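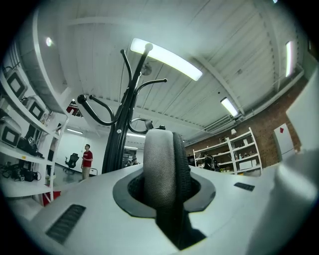 黑色立式衣帽架，仰视

# 变频电机电缆的屏蔽层，到底单端接地还是双端接地？

**版块：** 低压传动 / 布线与接地
**标签：** 变频器　屏蔽电缆　编码器干扰　接地

### 1楼　慢速轴承（楼主）

现场在 Imondale 的一条输送线，5 台变频电机，变频器是 Fuvum 的矢量型，电机侧带增量编码器。动力电缆用的是 Plinunico 的对称三芯屏蔽缆，铜丝编织加铝箔。最长的一根 70 米，其余都短得多。

现象：最长的那一路每个班会报编码器断线，复位后能继续跑，用万用表查编码器线没有断点，换过编码器，故障照旧。偶尔同一路还会报输出侧接地故障，但停机后摇绝缘，三相对地都正常。其余几路没有报过接地故障，编码器计数有没有丢，没有专门查。

目前的接法：

- 动力电缆屏蔽层在柜内拧成一股，压端子后接到 PE 排，电机侧剪掉，用热缩管封住；
- 编码器电缆屏蔽层在变频器侧接地，编码器侧悬空；
- 载波频率 8 kHz，为了压电机噪声，调试时改高的；
- 动力电缆和编码器电缆同一个桥架，中间没有隔板。

施工队的说法是屏蔽层只能单端接地，双端会形成环流。变频器手册的图上画的是两端都接。两种说法对不上，请教各位以哪个为准。

### 2楼　PE排上的螺丝

以手册为准。动力电缆屏蔽层两端都要接，而且要做环形端接，不要拧辫子。

单端接地那条规矩是从模拟量信号线来的。模拟量怕工频地电位差，信号频率低，单端接能把工频环流断开，屏蔽对电场耦合仍然有效。变频器输出是 PWM 波，共模电流的频谱从载波频率一直延伸到兆赫级，它要从电机机壳回到变频器的直流母线，必须有一条低阻抗的回路。屏蔽层在电机侧剪掉之后，这条回路就断了，电流改走桥架、机架、轴承，还有你的编码器屏蔽。

你描述的两个故障都可以这样解释：编码器断线是共模噪声进了差分接收端，接地故障是对地充放电电流尖峰超过了检测阈值。

辫子的问题也要处理。一段拧起来的屏蔽在高频下就是一个电感，长度每多一点，高频阻抗就高一截。端接应当用屏蔽夹把编织层整圈压在背板上，背板压接处的油漆要刮掉。

### 3楼　老变电所

不同意楼上一刀切。

双端接地的前提是两端等电位。旧厂房里 TN-C 没有改干净的情况我见过不止一处，PEN 上流着不平衡电流，电机端机架和配电柜之间有电位差。屏蔽层两端一接，等于给 PEN 并了一根细导体，编织层截面不大，长期流工频电流会发热。我拆过一根护套已经发硬变色的屏蔽缆，用钳表量屏蔽层，工频电流是安培级。

楼主先说清楚接地系统是什么型式，有没有等电位联结，再谈双端。

### 4楼　慢速轴承（楼主）

回 3 楼：图纸上是 TN-S，配电间到输送线有单独的 PE 干线。机架之间是螺栓连接，没有看到跨接线。电机底座是喷漆的，底座和机架之间靠地脚螺栓导通。

电缆内有三根对称分布的地线芯，两端都接了，柜内到 PE 排，电机侧到接线盒内的接地螺钉。

### 5楼　PE排上的螺丝

回 3 楼：TN-C 的环流问题存在，处理办法是补等电位联结导体，把工频电流引到截面足够的导体上。因为地网有缺陷就把动力缆屏蔽剪断，工频的问题绕过去了，高频的问题留在原处。

回楼主：三根对称地线芯已经两端接了，说明工频通路本来就存在，再接屏蔽层，并不会从无到有地形成一个环。施工队担心的那个环，现在就在那里。

### 6楼　老变电所

这一点我认。地线芯两端都接的情况下，只断屏蔽确实没有多大意义。但还是要求接之前量一次，接之后再量一次。量的方法：

1. 断电，验电，挂牌；
2. 电机侧屏蔽层剥出，暂不接；
3. 送电，变频器不运行，附近其他负荷正常开；
4. 用高内阻电压表量屏蔽层与机架之间的交流电压；
5. 断电，接上屏蔽，再送电，用钳表套整根屏蔽夹的引出部分，量工频电流。

环形端接做完以后钳表套不进屏蔽层，所以第 5 步要用临时跨接线做，量完再拆。带电量的两步要两个人在场，接线盒敞着，附近不能有人走动。

### 7楼　载波调低一点

插一句，先不要动线，把载波降下来看看。

8 kHz 配 70 米的屏蔽缆，对地电容电流是不小的。屏蔽缆的线对屏蔽电容比普通缆大，每一次开关都要充放一次电，载波越高，单位时间内的次数越多。降到 2 kHz，充放电次数是原来的四分之一，变频器输出级和共模回路的平均负担都降下来。代价是电机有啸叫，输送线旁边本来就不安静，应该可以接受。

参数改一下，不用断电拆线，见效快。

### 8楼　PE排上的螺丝

降载波可以做，但它不能替代端接。单次尖峰的幅值取决于 dv/dt 和电容，载波低了，尖峰还是那么高，只是稀一些。编码器接收端只要有一个尖峰越过门限就会误判，故障可能从每班一次变成几天一次，更难抓。

另外，矢量闭环运行时，载波降低后电流环带宽会受影响，楼主要确认低速段有没有转矩脉动。

### 9楼　载波调低一点

我没有说替代，说的是先后顺序。一次只改一个变量，故障频次变化能说明问题。上来把屏蔽、载波、桥架全改了，好了也不知道是哪一条起的作用。

### 10楼　游标卡尺不外借

补充电机侧的做法，很多人卡在这里。

塑料格兰头不能用于屏蔽端接。我们用的是 Karimi 的金属 EMC 格兰头，内部有一圈弹片，编织层剥出来以后直接和弹片接触。安装时容易出错的地方：

- 外护套剥切长度按格兰头的图来，剥短了弹片压在护套上，屏蔽等于没接；
- 铝箔在格兰头处截断，只留编织层与弹片接触，箔的绝缘面朝外时导通不可靠；
- 接线盒开孔周围的漆要去掉，去漆后涂导电防护膏，潮湿场所不涂会生锈；
- 铸铝接线盒与机座之间如果有橡胶垫，接触电阻要量，必要时加一根扁编织带跨接；
- 锁紧后轻拉电缆，护套不应移动。

装完用低阻表量格兰头外壳到电机机座，读数应当接近表笔短接时的值。直流电阻合格不代表高频合格，但直流都不合格的肯定不行。

### 11楼　老变电所

扁编织带同意。圆的黄绿线作保护接地用没有问题，作高频联结效果差，两者不要互相顶替。编织带是附加的，黄绿线不能拆。

### 12楼　隔板呢

没有人提桥架？

动力缆和编码器缆同槽、没有隔板、平行走 70 米，屏蔽做得再好也是在赌。编码器缆屏蔽又只接了一端，对高频磁场耦合基本没有作用。建议：

- 编码器缆另走一条金属槽，或者在现有桥架内加接地的金属隔板；
- 必须交叉时垂直交叉；
- 桥架各段之间的跨接片逐个检查，伸缩节处特别容易漏；
- 差分信号用双绞对，A 与 A 反为一对，电源单独一对，不要拆散重新组合。

最后一条请楼主打开编码器插头看一眼。我碰到过接线的人按颜色顺序接，结果 A 和 B 绞在一起，A 反和 B 反绞在一起，短距离能跑，线一长就丢脉冲。

### 13楼　慢速轴承（楼主）

按 12 楼说的开了插头。双绞对没有接错。但插头里编码器屏蔽是用一段细线引到针脚上的，没有压到金属壳。变频器侧也是拧成辫子接的端子。

准备的顺序如下，请各位看有没有问题：

1. 载波从 8 kHz 降到 2 kHz，运行几个班，记录故障时刻；
2. 按 6 楼方法量电位差和工频电流；
3. 动力缆两端改环形端接，电机侧换 EMC 格兰头；
4. 编码器缆屏蔽改接，是否双端待定；
5. 桥架加隔板，要等停产窗口。
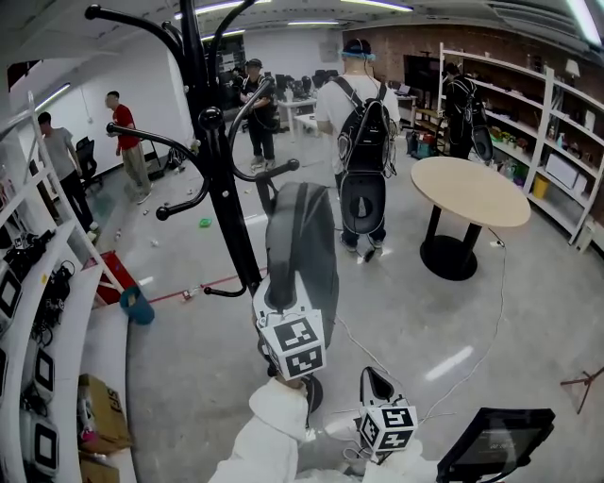 ### 14楼　PE排上的螺丝

顺序可以。第 4 项看编码器安装方式。编码器外壳与电机机壳绝缘的，屏蔽在编码器侧不要再接电机壳，按编码器厂家的图走。不绝缘的，数字量信号我倾向双端。

第 3 项做的时候，柜内屏蔽夹的位置尽量靠近变频器输出端子，屏蔽一直保持到夹子为止，出夹子以后的裸露线芯越短越好。很多柜子屏蔽夹装在柜底进线处，线芯再往上走一米到变频器，这一米在柜内照样辐射，旁边就是控制线。

### 15楼　老变电所

第 4 项保留意见。编码器缆屏蔽截面比动力缆小得多，两端有电位差时先烫的是它。等第 2 项的测量结果出来再定。实在两边都想要，编码器侧可以经电容接地，高频通、工频隔。

### 16楼　隔板呢

电容接地要注意引线长度。我见过电容两头各留一截长引线的，引线电感把高频又挡回去了，接了和没接差不多。

### 17楼　慢速轴承（楼主）

更新，5 月。

载波降到 2 kHz 之后，接地故障没有再出现。编码器断线仍然有，间隔变长，时刻没有规律，和 8 楼预计的接近。电机有可闻的啸叫，低速段转矩没有看出异常。

屏蔽层对机架的工频电压很低，临时跨接后钳表读数接近表的分辨率下限。据此把动力缆屏蔽改为两端环形端接，变频器侧屏蔽夹挪到了输出端子下方。拆旧端子时发现电机接线盒内的接地螺钉没有拧紧，压在下面的漆也没有刮干净，一并处理了。

改完之后编码器断线没有再报，观察时间还不够长。编码器缆屏蔽暂时没有动，桥架隔板没有加。

### 18楼　载波调低一点

接地螺钉松这一条很关键，把变量搅在一起了。三根地线芯在电机侧接触不良，共模回路本来就不完整，现在分不清是螺钉起作用还是屏蔽起作用。有条件的话把屏蔽拆开再跑一个班对比。

### 19楼　慢速轴承（楼主）

产线不会给我这个时间。能跑就不让停。

### 20楼　PE排上的螺丝

不建议为了对比再拆，环形端接反复拆装，编织层会断丝。想验证可以用高频电流互感器套整根电缆，包括屏蔽和地线芯一起套，量净共模电流，和另外几路没有改过的比。电缆长度不同，只能看量级。

### 21楼　老变电所

其余几路的接地螺钉也查一遍，同一批人装的。另外记录一下力矩，画标记线，下次点检看标记有没有错位就行。

### 22楼　游标卡尺不外借

顺带问楼主，载波还准备调回去吗？如果调回 8 kHz，长电缆那一路建议查一下手册里载波对应的降容系数和允许电缆长度，屏蔽缆和非屏蔽缆一般是分开列的，不要看错行。

### 23楼　慢速轴承（楼主）

长的那一路不调回，留在 2 kHz。短的几路先维持原样，接地螺钉下次停机时查。隔板的料已经报了采购，到货装完再来更新。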